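Visit notes: Roder open lab day, Brarnach

Went up Friday for the open day at Roder. Typing this up on the train back so excuse the mess, will tidy later (probably won't).

Short version for those who only want that: worth the trip, mostly for the rules on the wall and how people kept to them. The arms are the same arms everyone has. What I wanted was how a small shop writes its safety and data rules down and whether anybody follows them when visitors are standing there. Mostly yes. A few gaps, see further down.

Getting there. Train to Brarnach, then the number 38 bus, which stops at the bottom of the hill and not at the gate like the web page says. Long walk up with a bag. Sign-in at 9, closed shoes checked at the door, two people sent back to their cars for proper ones. Good. I've been to bigger places where the shoe rule was a sticker and a shrug.

Badge, safety glasses, one page to sign. One page! Ours is five and I doubt anyone reads past the second. Theirs in full, as near as I could copy it:

Stay behind the floor line unless your host says your name.
Host holds the stop button. You do not touch the stop button unless the host is down.
Nothing goes on a table while the arms have power.
Long hair tied, lanyards off or tucked in.
If you see something odd say STOP out loud. No one will be annoyed.

The last one got used twice while I was there. First time a visitor thought an arm had jerked, it hadn't, the operator stopped anyway, checked, thanked him, went on. Took maybe a minute. I liked that more than anything on the slides.

Slides then. Forty minutes in a warm room, too long. They went over their risk assessment, which they redo whenever the tool on the end of an arm changes, and again whenever the set of objects changes. That second one is new to me. Their argument is that the objects are part of the machine for as long as it's handling them. A razor is a different job from a sponge even if the arm moves the same way. We only redo ours for hardware. Taking this home.

They also said out loud that a risk assessment written by one person is not one. Two names on every sheet, and the second has to be somebody who will stand at that table that week.

Then the tables. The one I spent longest at was doing sorting, toiletries into bins. Two arms, one wood top, containers along the back.

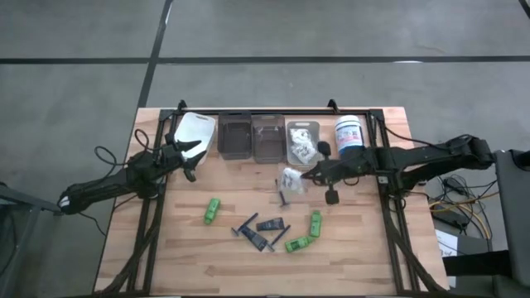

Two-arm sorting table, tubes and razors still out on the wood.

The rule card for this task is called Saludo (all their task cards get a name, no idea why). It says what goes on the table, what the arms may pick, what they may not, and what to do when it goes wrong. Card is one side of paper. Things I wrote down from it:

Sharp items: covered or blunted before they go out, checked by hand, checked again when they come off. Anything with a blade is signed out and signed back in, same as a tool. I asked what happens if the numbers don't match at the end. Answer: table stays closed until they do. No exceptions for demos.

Tubes: caps on tight, swapped for new ones when the plastic splits. Leaks are logged as a fault and not just wiped up. Reason is that a slick patch changes how the grip behaves, and then you have bad runs in the data and nobody knows why.

Hands: no reaching in to fix a fallen item. Pause, power down, wait for the light, then reach. Card has this in capitals. I watched the operator do it every time, including once when the thing was lying right at the front and it would have been so easy to just nudge it.

Layout: items get moved between runs and must not be set out in neat rows. They want mess. If you always lay things out nicely you get a robot that only works for tidy people. The mess has to be written down too, by photo, before each run.

Failed runs: kept, marked failed, never deleted. This got the most questions. Someone asked, politely, if that wasn't just a lot of junk to store. The host gave the figures for the card so far, 2244 runs logged, 523 marked failed, and said the failed pile gets read more often than the good one. Also that an operator who never logs a failure gets a chat, because it means they're not logging.

Worth copying, that. We have a field for it and people leave it blank.

Next, the Brika room. Brika is their own checklist software, runs on a tablet by each table. You cannot start a session until the list is done, and the list changes order each day so you can't tap through it from memory. Clever. Annoying too I'd guess, and the operators I spoke to said yes, annoying, for the first month. It asks for cable check, stop button test (press it for real, not look at it), floor clear, card version, who is second person. If the card has been changed since you last ran it you have to scroll the whole way through before it lets you go on.

I tried to break it. Skipped the stop test, it noticed. Typed my own name as both people, it noticed. Typed a made up name as the second person and it let me. Told them, they wrote it down. Credit to them for not getting prickly.

Where I thought it was thin:

Cables. The rule says routed and tied clear of where people walk. In practice I saw several that weren't. Arm cables hanging over the side of a table, more on the floor in a heap. It's the same at our place and at every place I've ever visited, but if it's on your wall people will look. They said it is on the list for next month. It's always on the list for next month.

Handwritten notes. Brika is meant to hold everything and there was still paper about. I don't mind paper. But if the rule says one record then a sheet on the floor is a second one. Either allow it and collect it at the end of the shift or get rid. I'd allow it, people think better with a pen.

Labels. Containers have no marking for what goes where, at least none that I could make out on the sorting table. Host says this is on purpose, the target comes from the written instruction for each run. Fine for the robot. For the person resetting the table at the end of a long day I'd want somthing to check against.

Stop distance. Asked how they set the floor line. Got an answer about arm reach plus a margin, and no number for someone walking fast or tripping. They're going to send me the sheet. Will chase.

Shift length. Their cap is two hours at a table then a break away from it, and this is a rule and not advice, Brika locks you out. Everybody I asked said they'd been against it and now wouldn't go back. We let people run till lunch. Our error rate goes up before lunch. Hm.

Lunch was soup and bread rolls, decent, line too long. Got talking with a woman from a packaging plant who had come for the opposite reason to me, she has rules coming out of her ears and wanted to see what a place with fewer looks like. Her take was that Roder has few rules but checks them all, and hers has a binder and checks three. She's stealing the one page sign-in as well.

Afternoon was a Q&A, skipped half of it to go back and watch the tables with fewer people around. Same behavior with no crowd as far as I could see. Stop test done, second person there, cards out. One operator did start reading the card from the wrong version and the tablet caught it. So that bit works.

Things for us, in the order I'd do them:

1. Say-STOP rule on the sign-in sheet. Free. Do it monday.
2. Cut the sign-in sheet to one page.
3. New risk sheet when the objects change. Needs a talk about what counts as a change, a new brand of tube probably doesn't, glass for plastic does.
4. Blades signed out and in.
5. Failed runs kept and read. Put a half hour in the week for the reading or it won't happen.
6. Table time cap. Will be unpopular, I'll bring cookies.

Not for us yet: the shuffled checklist. Nice idea, but we don't have the tablets and a paper one that changes order daily is a job for somebody who isn't me.

If you go next year: book early, the morning slots went first. Bring your own glasses if you wear a small frame, the loaners slide off. Parking is at the back - the front lot is for deliveries and they do tow. Coffee downstairs is better then the coffee upstairs.

I have the Saludo card on paper, they let me take a copy for reading, not for passing around outside. Ask me and I'll show you at my desk.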